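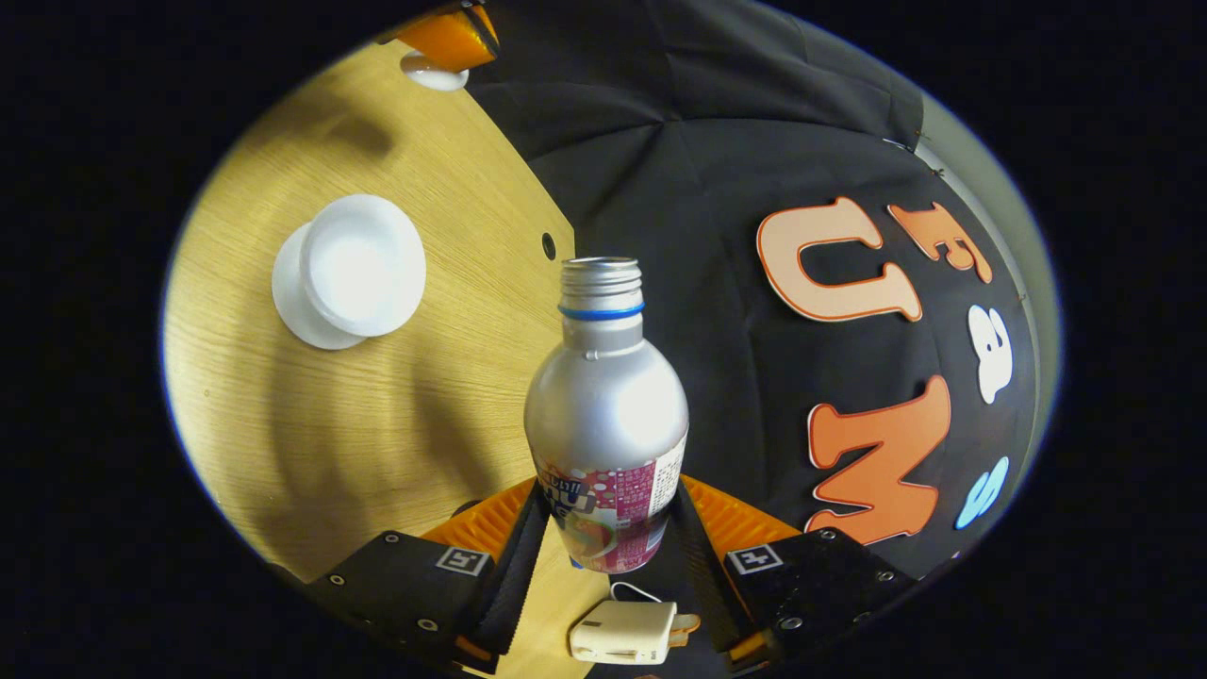

4. Recording your first demonstration

By now your Gondora hand tool should be charged and paired, and you'll be keen to teach it something. Start with a plain pick-and-place: lift a bottle, move it across the table, set it down, let go. It sounds too simple to bother with, but nearly every task you teach later has this one hidden inside it, so please do take your time over it.

4.1 Before you begin

Choose something light that stands up by itself. An empty aluminium drinks bottle does nicely, and you can leave the cap off. The background needn't be bare - a few familiar odds and ends on the table are fine, so long as your path between them is clear.

CAUTION: Do not practise with glass or with anything full. Keep your free hand away from the fingers while they are closing.

4.2 Making the recording

1. Wipe the square markers on top of both fingers with a dry cloth. Jarkel uses them to work out how far apart the fingers are.
2. Stand the bottle within easy reach and hold the tool a forearm's length back from it.
3. Press the record button once and wait for 2 short beeps.
4. Move in slowly, with the fingers open and the bottle between them.
5. Squeeze the trigger until the orange ribbed pads meet the sides of the bottle, then stop squeezing. A firm handshake is plenty.
6. Lift, carry the bottle across and lower it until you feel the table take its weight.
7. Open the fingers fully, draw straight back, and press the button again.

Note: If you fumble, carry on to the end and mark the take as "spoiled" in Jarkel afterwards. Stopping halfway leaves a part-file that has to be cleared by hand.

4.3 How many takes?

We suggest 10 for a first try and 50 before you ask the arm to copy you. Shift the bottle a little each time, and turn it now and again so the label faces another way. Moushumi Gamage, who wrote the first version of this guide, likes to do hers in two sittings with a pot of tea between them - tired wrists make wobbly recordings.

When you have your takes, go on to section 5, Sending recordings to the arm.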